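Plumement

Plumement is the name given to a style of mourning picture said to have been made in parts of the American South and border states during and after the Civil War. In the usual account, a family that had lost a soldier wrote his name, regiment and place of death on a sheet of paper, then covered the lettering with short strokes of a goose quill until it looked like overlapping feathers. How common the practice was, and whether it was a distinct practice at all, is disputed.

Name

The word does not turn up in any wartime letter or diary that supporters of the term have been able to produce. Its first known use is in a dealer's price list, where it is offered as "the old family word" with no source. The list gives a French origin, from plume, which is possible but proves little – a dealer in the 1920s could have made that up as easily as a widow in the 1860s. Collectors took up the term quickly, and by the time museums began using it on labels it was being treated as period language.

Surviving examples

The largest group is the Ojeda collection, which holds 55 sheets. Of these, 20 carry the name of a soldier who can be matched to a muster roll. The rest have only a first name, initials or a Bible verse, and could as well be memorials to children or older relatives. The collection's printed guide calls all of them war memorials and does not say how that was decided.

Condition is often given as a sign of age. Brown paper and faded ink are easy to produce, and memorial prints of the period were sold blank, to be filled in at any later date by anyone who had a pen. 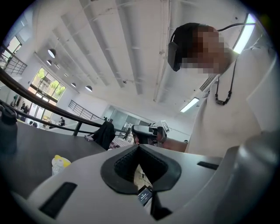

The Ojeda papers include letters between the founder of the collection and several sellers, and these are more useful than the guide. They show that at least 8 of the sheets were bought from one household, which had described them as "school work." The phrase was dropped when the sheets were cataloged.

Dating

Asif Pirzada, in a long article on home mourning crafts, argued that the feather stroke was taught in penmanship classes well after the war and that most surviving sheets are copy exercises from the 1880s. He pointed to repeated spelling mistakes in sheets supposedly made in different states. Uzma Dhanial has defended the earlier date on the basis of three sheets with wartime newspaper backing. The backing is real enough, but old newspaper was kept and reused for decades, and Dhanial's article does not deal with that point.

Bushra Khattak takes a middle view. She accepts a few sheets as wartime work and regards the rest as later, while keeping the word for all of them. Critics have asked what the word then describes.

Claims about hidden messages

A popular story holds that the number of feathers in a plumement gave the soldier's age, or the number of battles he fought in. No sheet has been shown to support this. The story seems to come from a gift shop leaflet and is repeated on many genealogy sites, usually word for word.

See also

Hair wreaths
Memorial prints
Penmanship in American schools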